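The Galberg Room: Tables, Mats and Markings

Reading time: 3 minutes

The Galberg Room is the public workroom of the Ostrowski Pattern Library in Celtbridge. It is used by visiting classes, by the weekly drawing group and by readers who wish to trace or copy from the lending sheets. This page of the gallery concerns the work surfaces and the way in which they are laid out. The reading desks and the print store are shown on pages of their own.

The tables

The tables were made for the room by Nudoter, a joinery firm in the town, and have light wooden tops. They were sanded and resealed in April, when the room was closed to the public for a fortnight. The Library chose to keep the wood in view, having tried full cloths for a season and found that they slipped and gathered thread. Readers are asked to use pencil at the tables. Ink, paint and adhesive may be used in the adjoining wet room only.

Small dents and pale rings remain in several of the tops. They date from before the resealing and need not be reported. Fresh scratches should be brought to the attention of the desk so that the place can be taken out of use until it has been looked at.

The mats

Part of each table is covered with felt. The mats are grey, cut with straight edges, and lie directly on the wood without glue. Felt was preferred to cork and to rubber for its quietness, as the room is often shared between a class and readers working alone. It also gives a soft resting place for rulers, tins and weights, which used to mark the tops badly.

There are 61 mats in regular use, with a small reserve kept in the print store. They are brushed at the end of each day and aired at the end of each term. A mat that has curled at a corner is pressed under boards over a weekend and is usually fit to return to the table. Mats should not be folded, and nothing should be pinned to them.

The markings

Every place in the room has a number, and the number is set on the felt in black tape. Printed labels were used at first, but they lifted in warm weather and could not be read by those sitting opposite. Tape can be renewed by the staff in a few minutes and leaves very little trace when it is removed. The numerals are made from straight lengths wherever the shape allows, and are plain in form.

The numbering begins at the door and continues along the window side. A reader who has booked a place will find the number on the booking slip, and sheets requested in advance are delivered to that number. Classes are given a run of places, and teachers may arrange their pupils within it as they see fit.

The sheets

The patterned sheets are laid on the wood beside the felt. This keeps them flat and allows the edge of the mat to serve as a guide when a sheet is being squared up. The Library holds 3254 sheets, the greater part of them repeating patterns for textiles and wall coverings. Each reader may have 3 at a place at one time. Sheets are to be lifted with both hands and returned to their folder face up.

Tracing is permitted with the film supplied at the desk. Readers are asked not to rest their elbows on a sheet, and to move it a little way from the table's edge before leaving their seat.

Place 7

Grey felt, the numeral in black tape, and a patterned sheet laid out on the light wood.
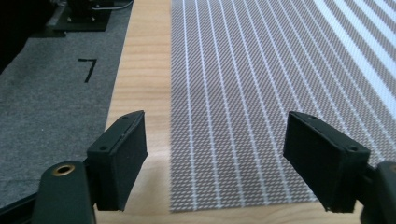 May a group move the mats to make one large working surface?

The mats should stay in their numbered places, as sheets are delivered by number throughout the day. Groups needing a larger surface may book the long table at the far end of the room, which has no felt and seats almost the whole of a school class. Requests are taken at the desk or by post.

Booking and visiting

Single places may be booked on the morning of a visit. Classes are asked to write at least two weeks beforehand, giving the number of pupils and the patterns they hope to see. Bags and coats are left in the lobby.

Page last revised Tuesday, August 27, 2019.

Contact the Library | © Ostrowski Pattern Library, Celtbridge | Back to top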